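Suturing robots get better at knots by studying the bad ones

2023-06-12

I'll admit I have a soft spot for anything that makes tying knots look hard, so I was pretty happy to get a morning at the Trostell lab in June, where the Nendetti project is teaching a surgical robot to sew (on practice tissue pads, no patients involved!). Their new result is out and it's a fun one.

Most groups train on clean demonstrations and throw the messy ones away. The Nendetti team kept theirs. They recorded 1097 stitches done by people driving the instruments, and 365 of those had something wrong with them, like a slipped loop or a tail pulled too short. Each stitch got chopped into short steps, and every step was scored on its own, so a stitch that went bad at the end could still teach the model a good beginning.
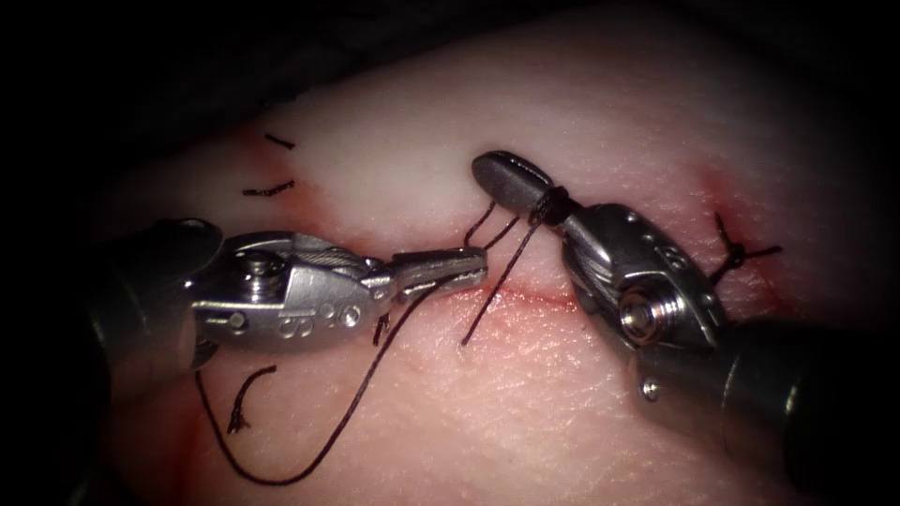 Loops of thread around the right instrument, mid-knot, on a practice pad.

Then came the test: 563 knots, with the model in charge of both arms. The version trained on everything dropped the thread in eight of them. The clean-data version did quite a bit worse, and it mostly got stuck in the same place, when one jaw has to reach through the loops and grab the tail. I've fumbled that exact move with a shoelace, so no judgment from me.

Needle driving is still done by a person for now. The team wants to try that next, along with a softer pad from Oseo that stretches more when you tug on it.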